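Talks, second round — notes to self 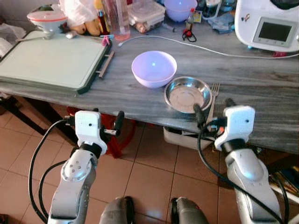
Akua says the mediators should have gone to Wastent first and the capital after, and that everyone in the north knows it. Her message came in at 6:40, before coffee. Two more after that, both longer. She thinks the government side only signed up for the talks to get through September without another march.

Maybe. Wrote back that at least they're in the same building now. She didn't like that.

Up late with the radio. The envoy read his statement in that flat voice — "all parties", "restraint", the usual — and then took no questions. Brinier delegation walked out at lunch, came back at three. The opposition list for release has 437 names on it. Government says it holds 361. So where are the others? Not one reporter got to ask.

Called Kwofie's office twice for the piece. Line busy, then a man who said call tomorow. Need a comment by noon or it runs without.

Things I still have to check:
the curfew hours in Sturska (nine or ten? two papers, two answers)
whether the bridge road is open to trucks
who is paying for the observers

Long call with Mom in between. She's heard the market is shut again and wants to know should she send money to the cousins. Told her wait till the weekend. She won't wait. She remembers the last time, when the banks closed and they were trading soap for rice, and she has never trusted a peace deal since. I was four. What I have is the sound of the trucks and my uncle sitting in the hallway with his shoes on.

Anyway. 787 words filed, they wanted 600. Cut the history paragraph, kept the bit about the teachers. The desk changed "crackdown" to "unrest" and I changed it back and they let it stand, so far.

Akua again, 11:15. Shots near the bus station, she says, or fireworks, her sister couldn't tell. Her sister is staying in. No word on it from the wires. Asked her to text me when she gets thru to her brother — nothing yet.

Phone on loud tonight. Session three starts at eight their time, have to be up at two. Laundry still not done.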